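Karkell and Mutard, again

So the singer from Karkell and the drummer from Mutard are engaged. I wrote in March that they were finished, and I had it from two people who should have known. I was wrong and I've left the old post up. It got 33 comments, most of them telling me I was wrong, so well done to those people.

The news came out the usual way. She wore a ring on stage at the Dolley, somebody posted it, and by midnight her account had put up one line with no photo: "Yes, we are." He shared it and added nothing.
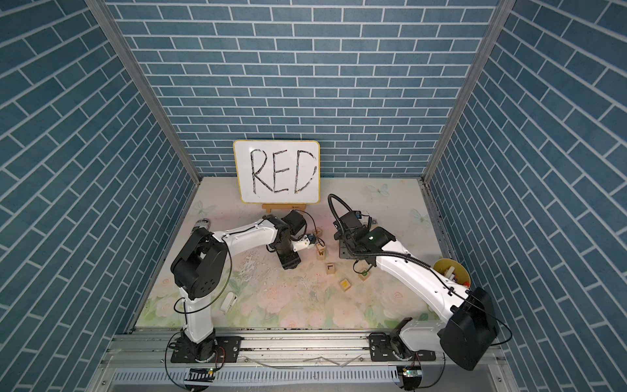

I went back through the timeline last night. They met when Mutard opened for Karkell on the second Levchenko tour. They were together for most of that year, then she moved out and he stopped turning up at her shows. Bernardo Valente, who used to do sound for both bands, told me then that they still talked on the phone every day. I didn't use it because I thought he was being kind. I should have used it.

What I don't believe is the story that the label pushed them back together to sell the joint single. The single came out months before the ring and did very little. King-fai Mok made the same point on his podcast and I agree with him, which doesn't happen often.

No date for the wedding yet. Her sister has said it will be small. His mother has said it won't.

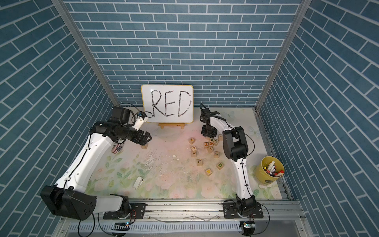
Other things this week

The Dolley is adding a late show, doors at 9:30. Tickets went up at noon and 729 were gone by dinner. The room holds 1000, so there's still time if you want to go.

I'm told Levchenko is recording again. More when I have it from someone who was in the room.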